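The Breakfast Table: A Gallery

Hilter House Study Collection
Page updated 05/08/2026

The Breakfast Table brings together pieces from the tableware holdings of Hilter House with items lent by private households. The display was prepared by Eduard Šimek, Keeper of Domestic Objects, and opened in June in the Camus Room on the first floor. It is concerned with the everyday morning meal: the bread that is served, the tray on which it is carried, and the plate, cup and mat set out for each person at the table.

The collection holds 600 catalogued pieces of table and kitchen ware, of which 119 are connected with breakfast. Most were made for ordinary domestic use. Scratches, faded transfers and small chips have been left as they were on arrival, and no piece has been restored for the purposes of display.

This page supports the printed guide and is intended for visitors, schools and students of domestic design. Settings are presented with food in place wherever possible, so that the size and use of each piece may be readily understood. Bread and pastry are supplied by the Jitero bakery.

Setting for One, with Bread Tray

The arrangement follows a pattern common in smaller households, in which a single place is laid at the front of the table and the bread is kept behind it on a shared tray. The diner takes one item to the plate and returns to the tray as required. Butter and preserves are brought separately and do not form part of this setting.

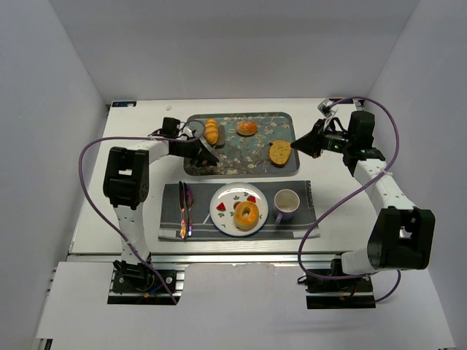
Strawberry-patterned plate with bagel, and a mug, on a dark grey placemat. Behind, a grey-green tray with blossom decoration, holding assorted breads.

The plate is round and white, with a thin blue rim, and its decoration of red strawberries and green leaves remains partly in view when food has been served. Fruit patterns of this kind have long been popular for breakfast and tea ware. Students may wish to compare the treatment of the strawberry with that of the fruit borders in Case 46, where the motifs are confined to the edge of the plate and the centre is left plain.

The tray is rectangular with rounded corners and a narrow raised rim. Pale cream blossoms and thin dark branches are spread across the surface, and are most closely grouped towards the lower centre and lower left. The selection of bread includes a ridged golden roll, a small oval bun with a glossy top, and both darker and lighter slices. The muted ground colour of the tray allows the differences between the crusts to be seen clearly.

The mug is placed to the right of the plate, on the same mat. Its muted purple exterior and whitish interior are unrelated in colour to the plate. Mixed settings were preferred for this display, as matching services are already well represented in the Bakhtiari Bequest on the ground floor.

Further Information

The printed guide to The Breakfast Table runs to 116 pages and may be consulted free of charge in the reading room. Copies are also available for purchase at the front desk.

Teachers planning a visit may request the handling box, which contains duplicate plates, cups and mats suitable for use by pupils under supervision. Requests should be made in writing to the Education Office and should state the age of the group and the length of the intended visit.

Households wishing to offer tableware for study are asked to send a short written account of each piece, including where it was obtained and how it was used. Objects should not be sent by post before a reply has been received.

Enquiries concerning the catalogue should be addressed to Eduard Šimek at Hilter House.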